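Chapter 6
Small Things in Big Numbers: Bags, Buckets and the Household Store

Before you read
Think of the place in your home where the plastic bags end up. Is it a drawer, a hook, the gap beside the refrigerator? Keep that place in mind as you work through the chapter, and jot down what else has drifted in there over the years.

When Kerstin Nygård moved out of her house in Solheim, she set aside one afternoon for the kitchen and ended up spending most of it on a single cupboard. There were no fine dishes in there and nothing heavy. There were bags: bags inside bags, bags tied in knots, bags with a single clothespin at the bottom. By the time she had them all out on the floor she had counted 78 (she wrote the number on the cupboard door, and I'm told the new owners left it there!).

We begin our study of storage with the plastic bag precisely since it looks like such an easy thing to put away. A plate has one shape and keeps it. A bag takes whatever shape it was last given, and so the first job is always to find its two ends and open it out a little.

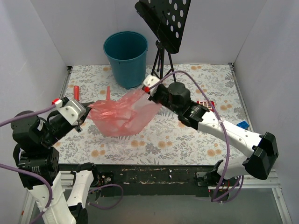

Flattening comes before folding, and folding comes before putting away, and most of us (your author very much included) like to skip straight to the last step. A thin bag is rather forgiving if you take it by both ends, the way the red-pink one is held over the flowered cloth, with only a slight sag left in the middle. From there you can lay it down, smooth the air out toward the open side with your palm, and fold it lengthwise into a strip. Tuva Hovland, who taught the home course at Vemside for many years, had her students do this 6 times in a row before she let them talk about drawers or boxes at all, and they grumbled, and then they got quick at it.

The second matter is where the bag goes next. A wide, open container is pleasant to use, because you can drop things in without looking, but it also welcomes everything else in the room. We will come back to this in Section 2, when we visit the shared laundry at Gundcombe and look at what its 46 households keep in their buckets.
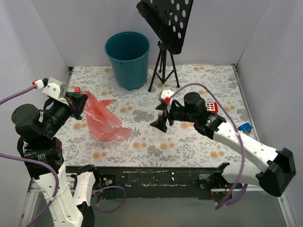
Figure 6.2 A crumpled bag on a flowered mat, with a teal bucket and a black music stand behind it.

Key words for this chapter: flatten, strip fold, open container, closed container, household store.

6.1 Sorting before storing

Start with everything out where you can see it. Put the bags in one pile and anything you find inside them in another, and don't fold a thing until both piles are finished.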